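Two grips and a bedspread: a week with the Paiva hand kit

By the second evening my thumbs hurt. Worth saying early, as the brochure doesn't.

The Paiva is a pair of hand-held grippers, sold as a kit by Ballus. You hold one in each hand, squeeze, pick things up, put them down. A camera on each grip films the lot and the footage goes off to teach a robot arm how to do the same. No arm in the box. No arm needed. The kit is £700, or you can hire it at £128 a week with the upload service thrown in, and hire is what we did.

Set-up took 16 minutes, most of it spent on the app, which wanted a password and then wanted it again. After that, straight to work. Ballus sends a list of jobs and the first lot are all small household bits on a soft surface. Rings, straps, beads, anything thin. Sounds easy. A thin ring lying flat on fleece is a horrible thing to pick up, the pads want to go either side of it and the blanket wants to come too. 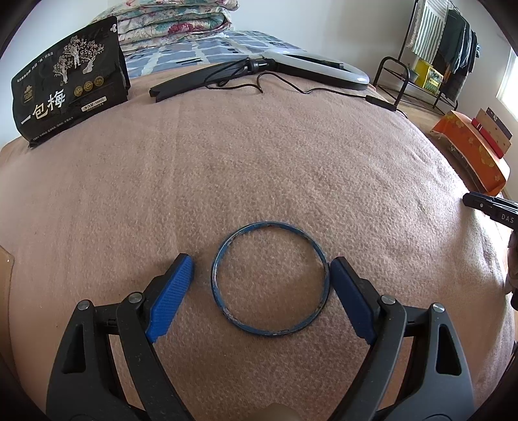

The trick, according to Eduardo Rocha, who runs training at Ballus and rang me back on Tuesday while clearly eating lunch, is to slow down. "People grab. They go in like it's a fairground machine. Come in low, close gently, and if you miss, leave the miss in. We want the misses." So I left the misses in. There were plenty.

The pads are the good part. Ribbed, a bit of give, and they hold on to small stuff far better than the hard tips on the Flerham set I tried last January. The squeeze action is less good. Stiff at the start of its travel, then it goes all at once, so light objects get a nip you didn't mean to give them. Ballus says a softer spring is coming. No date.

Two hands is where the kit earns its money. One grip steadies, the other lifts, and after an hour or so you stop thinking about wich is which. Passing an object from left to right felt silly on day one and quite natural by day three. I'd not want to do it all day though. Albertina Barreto does, more or less – she records from home in Humholm, four hours at a stretch, and has sent in 182 sessions since she started.

"You find out which things you hate," she told me. "Watches. The strap pushes back at you. I do those first, before I'm tired."

She's right about watches. A closed strap stands up in a loop and rolls when you touch it, so you're better off going for the strap than the case. I had to do mine over and over.

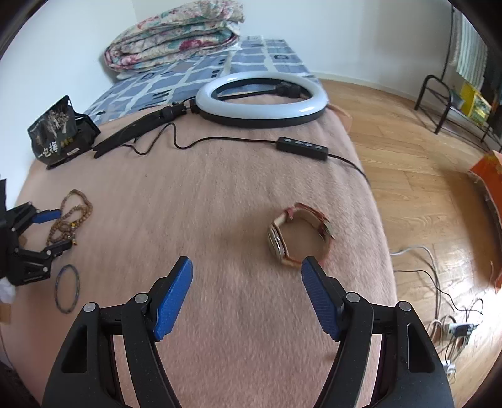 Next on the list: a wristwatch on its side, with the second grip waiting at left.

Niggles, then. The grips are chunky and the hinges collect dust. The wide view from the cameras takes in much more of your room than you'd expect, so have a think about what's on show before pressing record. The app lets you delete a clip but not trim one, daft. Battery life is up to four hours and I got nearly that, once. The case has no slot for the charger so it just rattels about.

Against that, the upload never failed, and the feedback is quick and written by a person. Mine said "nice approach, elbows in". Elbows in! Fair enough.

Buy or hire? Hire, unless you're going to be at it for months. A small lab or college could get good use from one, and two people can share it if they don't mind changing the hand straps each time. For anyone hoping to earn from their spare room, ask Ballus about rates before you pay for anything – they vary by job list and mine weren't posted until the Thursday after I'd started.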